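Home Contents Chapters Glossary Index Previous Next

Chapter 5
Choosing a Load Cell

I bought my first load cell because it was cheap and it fit the hole. That's a terrible way to pick a sensor, and I paid for it with most of an October spent chasing numbers that wandered all over the display. The hole was fine. Everything else was wrong: the capacity was far too big, the cable was too short, and I'd bolted the thing to a bracket that flexed more than the cell did.

So this chapter is the one I wish I'd had back then. We'll look at what a load cell does, how to read the data sheet that comes with one, and how to match the cell to the job before you spend any money. Chapter 6 gets into amplifiers and wiring, so if you already have a cell in your hand and just want to hook it up, go ahead and skip there (but please come back, because half the wiring trouble I see is really a choosing problem).

5.1 What's inside the block

A load cell is a piece of metal that bends a tiny bit when you push on it, with some strain gauges glued to the parts that bend the most. A strain gauge is a thin zigzag of foil on a plastic backing. Stretch it and its resistance goes up a hair. Squeeze it and the resistance drops. That's pretty much the whole trick!

The changes are very small, and you'd never see them with an ordinary meter. To get around that, the maker wires four gauges into a loop called a Wheatstone bridge. You feed a steady voltage into two corners of the loop and read the difference across the other two. With no load the difference is close to zero. Add weight, and two of the gauges go up while the other two go down, and now you have a signal you can work with – a few thousandths of a volt, usually, but a real one.

I like to take a dead cell apart when I'm teaching this. The Clarnen beam I use has had its rubber cover peeled off so many times that the foil is half gone, and it still gets the idea across better than my drawings do.
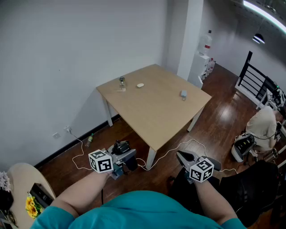

The bending part comes in a few shapes, and the shape tells you a lot about what the cell is good for. A beam cell is fixed at one end and loaded at the other. It's easy to mount and it's what you'll find in most bench scales. An S-type cell looks like the letter and hangs in line with a rod or chain, so it can measure pull as well as push. A button cell is a squat little disk for tight spaces, and it's fussy about being loaded dead center. Then there's the single-point cell, a kind of beam that has been trimmed at the factory so that it gives nearly the same reading wherever you set the load on the platform. If you're building a scale with only one cell under the pan, that's the one you want.

5.2 Reading the data sheet

Data sheets look worse than they are. I'll use the one for the Tendeck beam, since we'll keep coming back to that cell in the worked problems.

Start with rated capacity. Our Tendeck is rated at 43 kilograms, and that number has to cover everything sitting on the cell: the platform, the bracket, the thing you're weighing, and any bump it gets on the way down. People forget the platform all the time. I've done it myself, more than once.

Next comes rated output, given in millivolts per volt. If a cell is listed at 2 mV/V and you feed it 5 volts, you'll get 10 millivolts at full load. Half the load gives you half of that. Work this out on paper before you buy an amplifier, and write it on the cell with a marker while you're at it.

Then there's a cluster of error figures. Nonlinearity is how far the output strays from a straight line. Hysteresis is the gap between the reading you get going up and the one you get coming back down. Creep is the slow drift when a load just sits there. Each is given as a percent of full scale, so a cell that's much too big for the job brings much bigger errors along with it. That was my October in a nutshell: I was weighing a few pounds of parts on a cell meant for a pallet.

Last, look for the temperature figures. There are two, one for the zero point and one for the output, and cheap sheets sometimes leave out both. I'd treat a missing temperature line as a warning, at least for anything that will live in a shed or near a window.

5.3 Matching the cell to the job

My own rule is to add up the heaviest thing you expect, the dead weight on top of it, and a fair allowance for shock, then go to the next size up and stop. It's tempting to jump two or three sizes for safety, but you give away resolution every time.

Think about the mount early, too. The surface under the cell should be flat and stiff, and the load should come down in one direction only. Side loads are sneaky – the reading looks steady and it's still wrong. The Fang mounting kit we use in the lab has a ball joint that takes care of most of this, and the Brimo plates work fine if you shim them.

Before you start 5.4, try these three:

1. A platform weighs 5 kilograms. What is the heaviest part you can place on it with the Tendeck beam, leaving nothing for shock?

2. A cell rated at 2 mV/V is fed 5 volts. What output do you expect at one quarter of full load?

3. Find a scale at home or at work and guess which type of cell it uses. Write down why you think so.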